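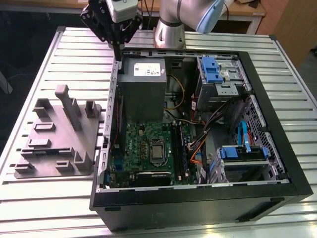

Topics: Secondhand, Home & Money

Search Clikudby
Search in posts, people, tags

I have now lived for two years in Medton and almost everything in my apartment was used by another person first. Several people asked me how I do it, so I will write a thread. It will be long. Get some tea.

First, the rule which helps me the most: I write down what I need before I go to look. The list is on paper and stays in my coat. If a thing is not on the list, I must wait one week before I buy it. I have forgotten many lamps in this way.

The list also has measurements. I was once very proud of a bookcase from Zelten market. It was 154 cm high, and my place under the window was less than this. The bookcase now lives in the hallway and I walk past it sideways every morning.

About Zelten. The market is on Sunday and everyone will tell you to come early. I disagree a little. Early is good for tools and for bicycles, the dealers take these first. For kitchen things and bed linen I come in the last hour, when the sellers look at their vans and think about loading everything again.

How to bargain if it is not in your culture: I ask "is this your best price?" and then I am quiet. I used to explain too much, about my salary and about the scratch on the side. Now I only wait. Sometimes the answer is yes, it is the best price, and then I pay it or I go. It is not an insult for anyone.

Now electronics, because most of the messages I got were about this. People are afraid of used electronics and buy used sofas without thinking. For me it is the opposite. A sofa can have guests inside. A desktop computer you can open and look.
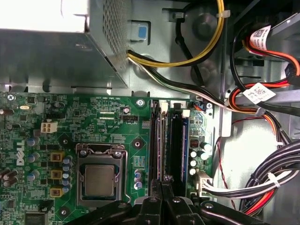 Power supply and yellow-and-black wires, beside a green Dell board.

I like old office desktops for a simple reason: offices sell many of the same model at one time. The price goes down and the spare parts are easy to find. Look for listings where the seller writes the full model number. If the listing says only "PC, works, fast", ask for the number. If no number comes, I close the page.

My own budget for a home computer was 110, with the screen. I paid 89 for the computer and found a screen with the rest. For letters, for taxes and for films in the evening it does everything. My cousin paid 500 for a new laptop in the same month and she is also happy, so please do not read this as a sermon.

Questions I send to every seller of electronics, you can copy them:
Does it come with the power cable?
Is there still a disk inside?
Is there a password on it?
Can I see it turned on before I pay?

The last question is the important one. A serious seller says yes immediately. If the seller says that the outlet is far away, I thank them and continue my walk. There is a café at the Zelten market which lets you use an outlet if you buy a coffee, so this excuse does not work there.

Someone asked in the replies about memory. Memory is the first thing I would upgrade in an old desktop, and it is often cheap when bought used. Write down the exact type before you shop. The modules look very similar, and I have one in a drawer which fits nothing that I own. Disconnect the power first, and touch some bare metal of the case before you touch the module.
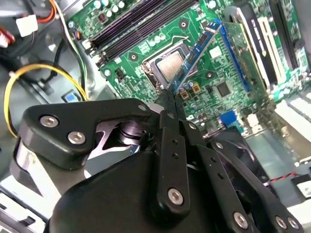
Blue memory module, green motherboard.

Back to furniture. I check three places on a wooden chair: where the legs meet the seat, the underside, and the back when I lean on it hard. If the chair talks, I put it down. Glue is cheap, but I have learned that I do not really glue things. They wait in the corner for the glue. Be fair with yourself about what you will repair.

The same is true for clothes. I can sew a button and I can shorten trousers. I can't change a zipper, so a coat with a bad zipper must have the price of the tailor added to it. Piątek, the repair shop behind the post office, does zippers and shoes and also straps of bags. Ask the price first, carry the coat second.

Smell. I am sorry, but we must speak about it. Smoke in wood you can live with after some months near an open window. Smoke in a mattress, no. Perfume in a wool sweater goes away with two washes and fresh air - it needs patience. Mold I leave behind, always, also when it is only one small spot.

Then comes the cleaning, and I believe it is half of the price. When you compare two things at the market, compare also how many hours you will stand with a brush. A smooth surface takes one minute. A grey panel such as this one, matte and a bit speckled, with slots and a long groove full of little teeth, needs a dry soft brush and then a cotton swab for the groove. I do this work in the evening with the radio on and I don't hate it.
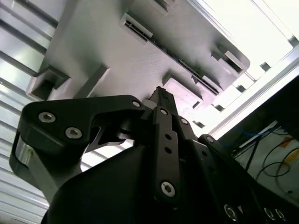
Selling is the other side of buying, and I think people who buy used should also sell used. If you do not, the apartment only fills up. I put my things on Clikudby with a photo in daylight, the measurements, and every fault I know. My listings are boring. They sell in about a week and I almost never get an angry message.

One warning for those who are new in the country, as I was. Do not send money before you see the thing, also if the seller is very friendly and has a story about moving abroad on short notice. I lost a deposit for a washing machine like this. It was a small sum, and I felt ashamed for much longer than it deserved.

What I still buy new: pillows, bicycle helmets, pans with a coating, and anything that a baby will sleep in. I also buy new extension cords. An old lamp I will take, but I look at its cable very carefully, all the way to the plug.

Somebody wrote that this all takes too much time. It does take time. For me the market is also where I practiced the language, because a person who wants to sell you a teapot will listen to your grammar with great interest. I learned the words for hinge, drawer, chipped and "last price" there and not in my course.

My list in November, if you have one of these near Medton: a small desk lamp with a heavy foot, a soup pot with its own lid, a wool blanket (not orange, please), and a bookcase shorter than the one I have. I can trade for the tall one. You must carry it down the stairs with me.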